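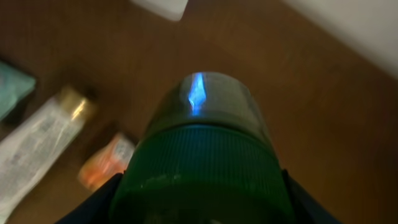
Wrist camera view, dark green container between the Podix fingers, blue glare on the lid

I've had the Podix two-finger gripper bolted to my arm for long enough now that I've stopped being polite to it, so it's time for a proper write-up. Quick version for the people who only want the verdict: I like it a lot, I'd buy it again, and the camera that comes with it is the weak half of the package.

My setup, for anyone comparing. The arm is a Skikeo desktop model, the same one I reviewed last year, and before the Podix I was running a Hakim gripper on it. The Hakim is a nice piece of hardware and I still have it in a drawer. It closes fast, it's quiet, and it has those soft gray pads everybody loves in the videos. But it opens just wide enough for a soup can if you line it up like a surgeon, and my whole interest is bathroom and kitchen stuff – jars, tubes, bottles, little boxes, all the things with annoying shapes. So I spent the $300 and switched.

Installation took me an evening, most of it spent hunting for the right screws (the bag in the box had two sizes and the printed sheet mentions one). The cable is stiff! Route it along the outside of the wrist or it'll tug on the connector every time the last joint turns. Angeliki Economou posted a clip-on strain relief on the Namska forum and I printed that the next morning, and I haven't had a dropout since. Thank you, Angeliki, whoever you are.

Okay, the gripping. The fingers are black, blocky, hard plastic things, and I was ready to hate them after the Hakim pads. I don't. They hold round stuff really well as long as you come in straight from above, and a container with a ribbed cap like the green one is pretty much their favorite thing in the world. Those fine ridges give the fingers something to bite on. I logged every attempt through July so I'd have something better than vibes to report: 2,467 grasps in all, and the ones that went wrong were mostly squeeze tubes. A tube lying flat is miserable for any parallel gripper. The crinkly body gives, the fingers keep closing, and the thing squirts out sideways like a watermelon seed. Going for the cap end works better, though then the other end sags and you have to carry it slowly.

Force control is where the Podix earns its price. You get 32 steps, and the low ones are gentle enough for a small paper box without crushing the corners. I leave mine near the bottom of the range and only bump it up for heavy jars. On the Hakim I had soft, medium and hard, and medium was never what I wanted. I do wish you could change the setting in the middle of a grasp. Right now you have to open, change, and close again, and with a full jar that's a nervous little moment.

Now the camera. It sits right at the wrist and looks down between the fingers, and I love the angle. You always know where the tips are, and when you're driving by hand it makes the last bit of the approach so much easier. What I don't love is how it handles an ordinary room. I work on a wooden table in warmish, dim light, and as soon as the arm moves, the small print on anything turns to gray fuzz. Check the white tube with the gold cap on the left up there: there's text on it, good luck reading any of it. The ridges between the fingers come through okay, so it's still fine for judging a grip. Just don't plan on reading labels with it.

Glare is the other thing. Any glossy lid picks up a bright patch, and my object detector (a small one, nothing fancy) has been fooled by that kind of streak more than once. I got some improvement by locking the exposure in the settings menu and moving my desk lamp farther back. A clip-on polarizer might help too, but I haven't tried one.

And one gripe about the view itself: with anything tall in the fingers, the object fills so much of the picture that you lose the stuff behind it. Placing an item back on a crowded table gets dicey. I ended up adding a cheap second camera off to the side just for putting things down, and I'd budget for that if you're planning the same sort of work.

Software is decent. The control app found the arm on the first try, the Python library has sensible names for things, and the firmware update went through without drama. The manual is 2 pages long and one of them is the warranty.

Who should get it? If you mostly handle small soft items, stick with the Hakim and save your money. If your table looks like mine, with jars and tubes and little packages all jumbled together, get the Podix, print the strain relief, and lock that exposure before you do anything else. I'm trying rubber sleeves on the fingers next and will add a note when I've put some hours on them.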